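Last updated: 25/07/2021
Print | E-mail

Ginevra Santoro

1/ Since April I have shared a bench with a robot arm. It does cups and pads. I used to do cups and pads. My title is now "cell lead", and the cell is me and it.

2/ The arm came from Lorkus. We call it Gajdoš, after the technician who set it up, who was flattered for maybe a day.

3/ Management's line is that it frees us for more rewarding work. My more rewarding work so far is resetting Gajdoš.

4/ One blue cup, one round grey pad, one arm.
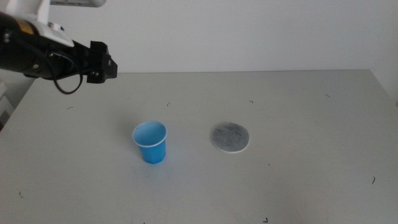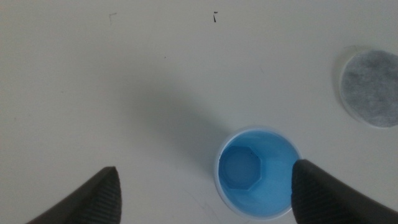 5/ What changes for people, part one: talk. Used to be four of us along that bench and you heard everybody's divorce. Now I say good morning to a gripper and fill in a log.

6/ Part two: wrists. Mine stopped hurting in the second month. I'd like to be bitter about this but I can open jars again.

7/ Part three: numbers. Its best shift is 1369 cups. Mine, back in the day, was 2929, and yes, I've taped that to my locker. It doesn't ask for lunch though — and it'll happily do the night.

8/ We had 17 stoppages last fortnight. Every one goes in the log with a cause. I was told "sulking" is not a cause.

9/ Jimow went over to the Kollano line and got a raise. Good on him. Two others took the payout, and their mugs are still in the kitchen. Management hasn't put out a post about the mugs.

10/ They've asked me to train the next cell lead. There's a course, it's 2 days. The bit about knowing when something's gone wrong from the sound isn't in it, so I've asked for a third.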